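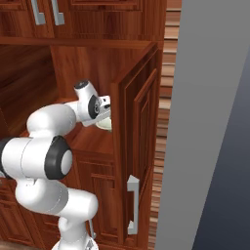 Kitchen Quotes Should Price the Hinge

A kitchen quote is usually a list of boxes. Width, height, depth, door finish, and a price for each. The countertop gets its own page. The hinges, the drawer runners and the fixing screws are folded into a line called "hardware" or left out of the document altogether, and the customer signs without knowing what any of them are.

I think this is backward. The parts that move are the parts that fail, and they should be priced and named before anything else.

Consider what a cabinet door asks of its hinges. The full weight hangs from one side, so the upper hinge is in tension and the lower one is in compression every hour of the day. Opening the door adds a small shock at the end of travel. A heavier door raises the load, and so does a wider one, faster than most people expect, as the center of mass moves away from the pivot. A tall door on 2 hinges will often sag where the same door on 3 would stay true. The difference in cost is small. I have yet to see it offered as a choice on a printed quote.

Last October I collected quotes from two local shops, Willau and Firar, for the same galley kitchen. Willau's came to 191 lines. Panel thickness was given for every carcass, and the edge banding had its own code. The hinges appeared once, as "soft close, included." Firar's was shorter and had the same gap. When I asked Brian Kinyua, who prepared the Willau quote, for the opening angle and the cycle rating, he had to call the warehouse. He was polite about it and he got me the numbers, but they should have been on the page.

The usual defense is that customers do not care. Gitau Odera, who fitted kitchens for Barasa before going out on his own, put it to me this way: people touch the counter and look at the doors, and they decide there. I accept that as a description of a showroom. It is a weak argument for a contract. People do not ask about the trap under a sink either, and a plumber still has to write down which one he installed.

Surfaces get the attention partly for the reason that they can be judged in a minute.

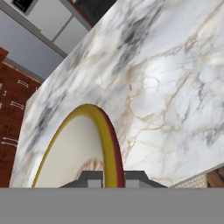
A stone sample can be held to the light and set beside the dinnerware. A hinge sample tells you almost nothing until it has been opened 3,000 times with a load on it. That is exactly why the figure needs to be in writing. The buyer has no way to produce it at the counter.

There is a fair objection on cost. Ishbel Semple, who estimates for a small joinery firm, told me that itemizing hardware would add an hour to each job, and that some of those hours are for quotes that go nowhere. My answer is a standard half page: hinge model, count per door, opening angle, rated load, rated cycles, and whether the part can be bought separately. Most of it would be identical from one job to the next.

The last item matters most to me. A door with a scratched face still closes. A door with a broken hinge of unknown make means a search through catalogs, and sometimes new drilling in a panel that already has too many holes in it. Until the shops change their forms, ask for the model number and write it in pencil inside the cabinet — low down, where the shelf will cover it.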